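# Small Bowls, Big Love

I own more small bowls than I own dinner plates, and I'd like to spend this page persuading you that it's a perfectly sane way to run a kitchen.

It began with a cooking habit. I used to chop garlic, push it to the corner of the board, chop ginger, push it to the other corner, and then lose half of both when the onions came along. A friend handed me a little steel bowl one evening without saying a word, I swept the garlic into it, and I have never gone back. Now the little bowls come out before the knife does. Salt goes in one, lemon juice in another, and the scraps have a bowl of their own (usually the ugliest one, sorry to it).

For this issue I wanted to talk about them properly: what they're made of, how they feel in the hand, which ones earn their spot on the shelf. So I cleared the table and got a few out.

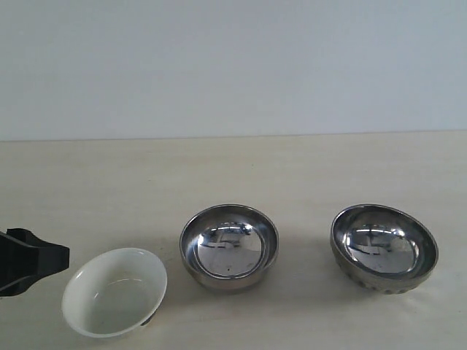 *White glaze beside polished steel: three of the small bowls that get used every day.*

Let's start with white ceramic, because it's the one people reach for without thinking. Everything looks good in it! Paprika looks redder, chopped parsley looks greener, and an egg yolk looks like it belongs in a painting. A glossy glaze rinses clean in seconds, too, which matters when you've just mixed something with turmeric. I like a bowl with a bit of heft, so it stays put while I whisk, and I like a foot ring I can hook my fingertips under when I carry it to the table.

The trouble with ceramic is me. I stack badly and in a hurry, and I've chipped enough rims to have become very fond of the survivors. Freya Garside, who ran the kitchen at Ackroyd when I washed pots there one July, used to make us run a thumb around every rim before it went back up. I still do it. A chip you can feel is a chip that has to go, at least from the food shelf. Mine retire to the bathroom and hold hairpins.

Stainless steel is the opposite sort of companion. You can drop it. You can chill it in the freezer for whipping a spoonful of cream, and it'll be frosty before you've found the whisk. It weighs next to nothing, it nests beautifully, and it makes that wonderful little ring when you set it down. A rolled rim is the thing I look for when I'm shopping, partly for the comfort of it and partly for pouring, though I'll admit some rolled rims dribble. Fill it with water at home and tip it over the sink. You'll know within one pour whether it's a dressing bowl or a peanut bowl.

I learned most of this at the secondhand market in Stulau, where steel bowls turn up in leaning towers and the sellers let you pick through them for as long as you like. My best morning there was on 4th July, when I came home with 13 and had to carry the bread under my arm. Some were dull as old coins. A paste of baking soda, a soft cloth and a podcast took care of that.

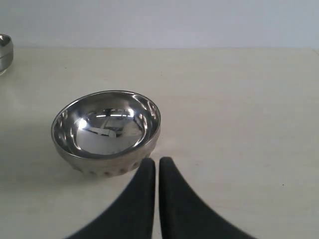
Decoration is where I get a little silly. A plain bowl does the job, of course it does, but a row of small dimples pressed in around the base makes me happy each time I pick one up. Your fingers find it before your eyes do. It's a nice bit of grip when your hands are oily, and it breaks up all that shine, so the outside has some life of its own while the inside throws the whole kitchen ceiling back at you in curves.

If you're starting from nothing, buy 4, and don't buy a set. Mix the materials. Get one deep enough to beat an egg in without wearing it, and one shallow enough for pinching salt. Keep them somewhere you can reach with one hand, since a bowl behind the blender is a bowl you won't use. Mine live on an open shelf by the stove, the steel ones nested and the ceramic ones side by side with a scrap of dishcloth between any that have to share.

And use them for things other than cooking! Olives, obviously. Seeds for planting. Buttons, loose change, the screws from whatever you've just taken apart. I've poached pears and served each one in its own steel bowl with a spoonful of syrup, and people talked about it for weeks. The syrup is just sugar, water, a strip of orange peel and a bay leaf, simmered until it coats the spoon.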